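November
By Phyllis Whiteley and Salim Nyanda
141 shares | 6 comments

4. What people write on seed packets

I went into this part of the study expecting dates. I save beans myself, and the year is the first thing I scribble down (usually on the kitchen counter, usually in a pen that's dying). So it surprised me how many of the 283 homemade packets we read had no year on them at all. What they had was people! "Esther's good squash." "From Dad, the tall ones." Salim and I started calling these kin labels, and the name stuck. 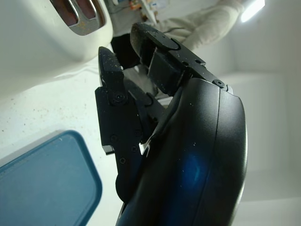 Page last changed: November, 4:15 pm

The packets came from around 80 households, and we typed up each label exactly as written, spelling and all. Salim took the first pass and I took the second, and where we disagreed we called up the gardener and asked. Most of our disagreements were over beans. One label just said "Rallis," which I had down as a surname and Salim had down as a variety. It was the street the gardener grew up on, so we added a code for places and went back through the whole pile.

4.1 Old labels

The oldest packet is marked 1922 and holds a lettuce nobody in the family has tried to sprout. Its label gives the variety, the year and the sowing month in very neat ink, and reads a lot like a store packet. I'd guess the writer was copying one, though I can't prove it from a single envelope. The later family packets get looser as they go: abbreviations, then nicknames, then a drawing of a radish with no words. We coded the radish as a variety name, and I still go back and forth on that.

Figure 1. Rounded black housing, with a bracket and a small green indicator light on the block above it.
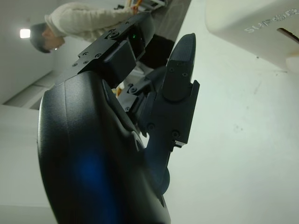 4.2 Who the label is for

When we asked gardeners who they were writing to, most said "me, next spring." Elibariki Muli said he writes for his sister, and his labels run to full sentences with planting depth and a warning about slugs. We come back to his packets in Section 5.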